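Monday is grocery day, a rule I made back when I believed in rules. The Druduvden store near us closed its bakery and put in a second aisle of snacks, and I have been a weaker person ever since. I went in for onions. I came out having spent like a man provisioning the ferry to Traltatham, and I forgot the onions.

My current theory of groceries is that everything gets sorted before it goes anywhere near a cupboard. Basket for the packets and boxes, tray for the odds and ends. I gave up a perfectly good Grakell shelf organizer for this – 18 compartments, two of which were ever used.

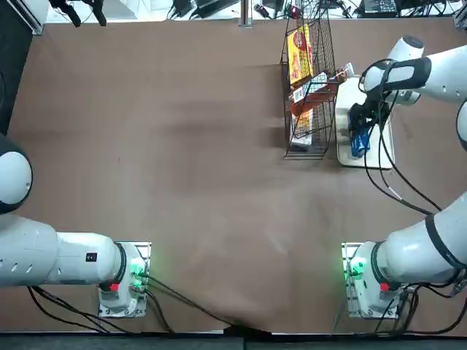
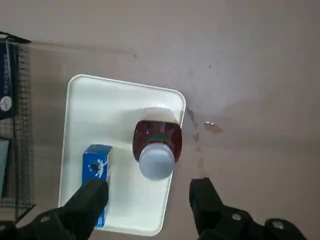 Red bottle, blue carton, one tray.

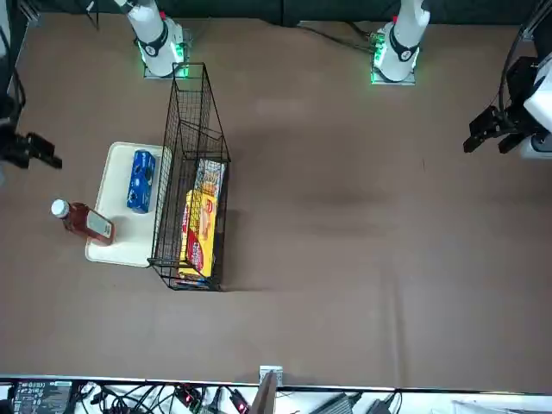
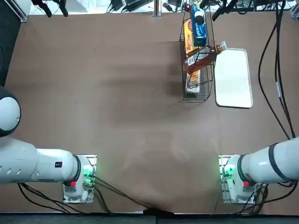 The trouble with sorting is that it makes you look at what you bought. In bags, it's shopping. Laid out, it's evidence. I own 700 grams of lentils, bought in September in a mood of self-improvement, and they have not moved since, except to let the cookies past.

I did read two chapters of a pantry book by somebody called Ranasinghe, who wants me to write the date on everything and "shop the shelf" first. I tried it. The shelf had lentils. I'm going back tomorrow for the onions, and I'm not taking a cart.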